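Old Minesweeper Gets a New Berth and the Same Leaks

WINSTEAD — The retired minesweeper Restala has a new home on the town pier, 62 years after she was launched and 852 days after the town first agreed to take her. The second number is the one locals bring up.

She came in under tow at high water in March, two hours late, which by the standards of this project is early. The Navy had stopped wanting her long ago. Winstead, which has a pier and very little to tie to it, decided that it did.
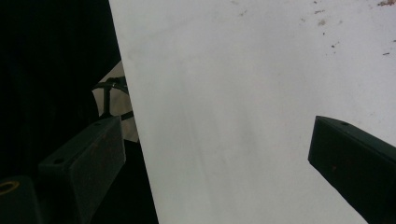

Marjatta Salminen had hoped for something bigger, and told the welcoming crowd so. A destroyer would have been nice, she said, but a destroyer would not fit, and at least the Restala's pumps can keep up with her.

The pumps will be busy. A hull survey by the marine firm Väisänen found 72 spots that need new planking, most of them below the waterline, where planking tends to matter. Work starts at the stern and moves forward as money allows.
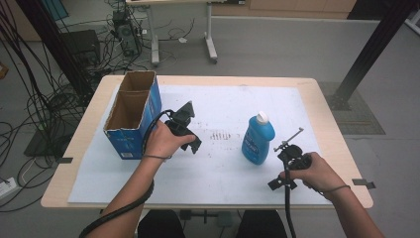
Visitors can go aboard in small groups once the gangway passes inspection. The engine room stays closed for now, and so does the galley, though the tug Puka's crew reported that the coffee urn still works. Parveen Gazi is taking names for the first tour at the pier office, which opens at 9 a.m. Flat shoes are advised. So is ducking.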